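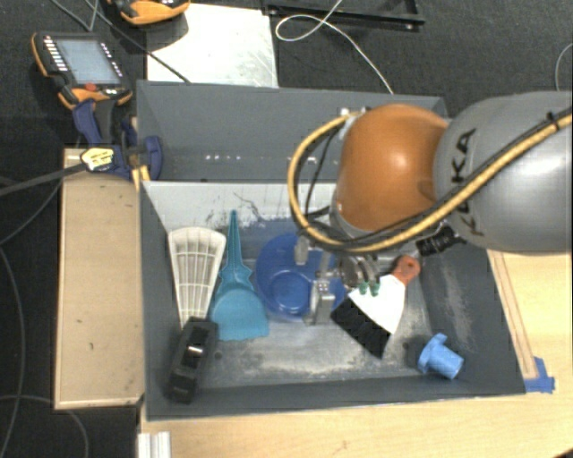 I took Thursday off work and drove out to Altby for the open day at Begović. They rent two halls at the back of the business park, behind the tile warehouse, and once a year they let people in to see what they do. I had signed up in April and forgotten about it until the reminder email came.

Parking was free but badly marked. I went around the building twice before I found the right door. At the desk they gave me a sticker with a number on it, 127, and a sheet of paper with the times of the demonstrations. There was coffee, which was fine, and a plate of small dry cakes.

I should say that I don't work in robotics. I run the packing side of a mail order business that sells things for the home, and for the last few years I've been reading about machines that can pick items out of a bin. Every brochure makes it look easy. I wanted to stand next to one and see how long it took and what it dropped.

The first demonstration was for the general public and I mostly skipped it. It was a palletizing cell, boxes all the same size, very fast and very loud. A lot of kids were at the fence. I've seen those before at trade shows and they do what they are supposed to do.

The one I had come for was in the smaller hall, at 11. Begović calls the project Prirov, and it is a bin picking setup. The arm is an orange and gray KUKA, bigger than I expected for the job, and it works over a dark gray bin with a second bin right behind it. The task is to take things out of the front bin and put them in the back one. That is all it does. The things in the bin are ordinary household goods, the kind we ship every day: a teal dustpan, a blue bowl, a hand brush with black bristles, and a few odd pieces of plastic I couldn't name.

Nobody tipped the bin out and started over between groups. When everything had been moved across, the two people running the cell carried the objects back by hand, dropped them in any which way, and pressed start again. I liked that. At trade shows the objects are usually laid out so neatly that you wonder what would happen if somebody bumped the table.

The group was limited to 12 and we stood along a strip of yellow tape. The woman running it talked for a few minutes and then let us watch. I will put down what I remember, in the order it happened.

On the first run the arm went for the bowl. It came down slowly, stopped, backed off a little, turned the gripper and came down again. The second time it got hold of the rim and lifted it out. It carried the bowl over to the back bin and let go from a bit too high, so it bounced. Nothing broke.

Then it took the brush by the handle. The brush hung down at an angle and swung during the move, and I thought it would slip, but it held. The arm slowed down for that one. I asked if it knew the brush was swinging and was told no, it just moves more slowly with anything long.

The dustpan was the hard one. The pan part is wide and flat and gives the gripper very little to close on, so it has to go for the handle. With the handle leaning up against the wall of the bin there isn't much room on either side. It tried three times. On the third try it pushed the dustpan flat to the floor of the bin, gave up and went on to something else. Later it came back and got it without any trouble. Moving the other things had made the space it needed.

This was the most useful thing I saw all day. Our own people do the same. If something is jammed in a tote they leave it, take the easy items, and come back. I had always assumed a machine would just keep hitting the same spot until somebody stopped it, and the one we looked at four years ago did exactly that.

It is slow. I timed some of the picks on my phone and the good ones took 8 seconds from the moment the arm started down to the moment it let go. The bad ones took a lot longer. A person in our building would empty that bin before the arm had finished with the bowl. The staff didn't argue with this when somebody brought it up. They said speed was next year's job and that for now they want it to get everything out of the bin without help.

There were plenty of questions. A man from a bakery supply firm wanted to know about flour bags, and the answer was no, not with this gripper. Somebody asked about glass. They do have a few glass items but had left them in the cupboard for the open day, and I would have done the same. I asked about things in clear plastic bags, because half of what we ship is in clear plastic bags, and got a long answer that came down to "sometimes." The camera has trouble with the shine. They are trying a different light.

I also asked about the cost. Nobody would give me a number, but I was told that the arm is not the expensive part. Most of the money goes into the time it takes to set it up for a particular set of goods, and then into looking after it. That matched what I have heard from other people who bought a system and were surprised by the second invoice.

One thing I noticed was how worn everything was. The floor of the front bin is scuffed pale, and the back wall has dark, branching scratches on it. That cell gets used. I have been to places where the demo looked as though it had been unwrapped that morning, and I trust those less.

After the picking demonstration they let us try moving an arm ourselves, in small groups, in the other hall. This was a training cell with a smaller arm and a foam block in the gripper. You hold the controller, keep a switch pressed on the back of it, and move the arm with the buttons. If you let go of the switch or squeeze it too hard, everything stops. I squeezed it too hard every time. It is much more difficult than it looks to work out which direction is which once the arm has turned around, and I knocked over the cone I was supposed to be putting the block on. The teenager after me did it on the first try.

Lunch was soup and bread in the canteen. I sat with two people from Trerkidano, who make storage racks and had come to see the same project. They were more hopeful than I was. They think picking will be good enough for slow-moving stock within a couple of years, the kind of stock where you have a lot of different items and none of them sell often, and where the arm could work through the night with no one waiting on it. I hadn't thought about the night shift part. We don't have one – we can't get anyone to work it – and an arm that takes all night over what a person does in two hours would still be done by morning.

I went back for the afternoon run at the picking cell, mostly to see if the dustpan gave it the same trouble. It was lying flat this time and came out on the first try. The brush slipped, though. It fell from the gripper back into the front bin, landed bristles down, and was picked up again on the next pass. The woman at the controls wrote something on a clipboard. I asked what, and she said they keep a record of every drop, visitors or no visitors.

I left before the closing talk to miss the traffic, and hit it anyway at the bridge.

For anyone thinking of going next year: sign up early, the small hall fills quickly. Wear closed shoes, they turned one person away from the training cell for sandals. Bring a list of the items you handle, with weights if you have them. I didn't, and had to guess at most of mine. They do offer to run tests with your own goods if you send a box, and I have asked for the form. I plan to send them a mix, with some of the bagged items in it, plus the folding drying rack that everyone in our building hates packing. If I get results back I'll write them up.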